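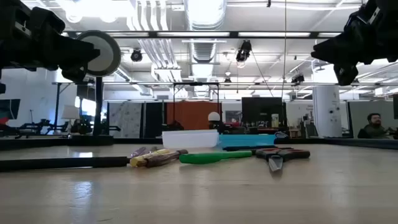 Chapter 4
Sorting and Storing Small Hand Tools

4.1 Scope of the chapter

Chapter 3 dealt with fixed storage: cabinets, wall racks and drawers. This chapter deals with the items that move between storage and the work surface many times in a shift. They include markers, scissors, screwdrivers, spatulas, rods and similar pieces that can be lifted with one hand and set down almost anywhere. Their low cost hides the time spent looking for them.

The tabletop is treated as a working area and a temporary holding area. Items that lie flat on it are said to be at rest. Items in a bin, tray or rack are said to be placed. An item at rest has no assigned position and must be found by sight. A placed item can be found by position alone, provided that the container has not been moved.

4.2 Terms

Bin. An open container with upright sides that are high in relation to its base. Items in a bin may stand or lean.

Tray. An open container with low sides. Items in a tray lie flat and are visible from most positions at the table.

Cluster. Two or more items at rest that touch or overlap, so that one cannot be lifted without a risk of moving another. Handled tools laid diagonally are the usual source of clusters, as the handles meet while the working ends point in different directions.

Reach line. The farthest distance at which a seated or standing worker can pick up an item without leaning. Containers are normally set near this line, leaving the front of the table free.

4.3 Grouping by shape and by use

Two methods of grouping are in common use. In grouping by shape, long thin items such as pens and markers share one container, and wide or irregular items share another. In grouping by use, everything needed for a given task is kept together – a marker with the scissors, for instance, where parts are marked and then cut.

Grouping by shape fills containers more evenly and is easier to teach. Grouping by use shortens the path of the hand but requires duplicates. The Hasholm workshop survey, which logged 1,327 returns of small tools to storage, found that 702 were made to the correct container under a mixed system with no labels. After a switch to grouping by shape, the survey was repeated over 1,000 returns. Rätsep and Kalniņš discuss the results in the reading at the end of this chapter, including the objection that the second group of workers had more experience.

Items longer than the container are a special case. A long rod should not be laid across the top of a tray, where it blocks access to everything below it. It is stored on the table edge or in a separate rack (see 4.7).

4.4 Handles, blades and orientation

Each item has a grip end and a working end. Scissors are placed closed, with the handles toward the worker. Screwdrivers are placed with all handles on the same side. Flat tools with no sharp edge, such as plastic spatulas, may be placed either way, but a consistent direction makes a missing item easier to notice.

Handle color is a useful secondary cue. It should not be the only one, as replacement tools seldom match the originals – see the account of the Lepik tool room in 4.6.

4.5 Order of clearing

The following order is used in the exercises.

1. Remove sharp items from the surface.
2. Separate clusters, lifting the uppermost item first.
3. Place the remaining short items, working from the front of the table to the back.
4. Place long items.
5. Check the containers for items that do not belong there.

Step 5 is often skipped. Small parts left on the rim or at the end of a tray are easily knocked off when the tray is next moved, and should be dealt with before the table is wiped.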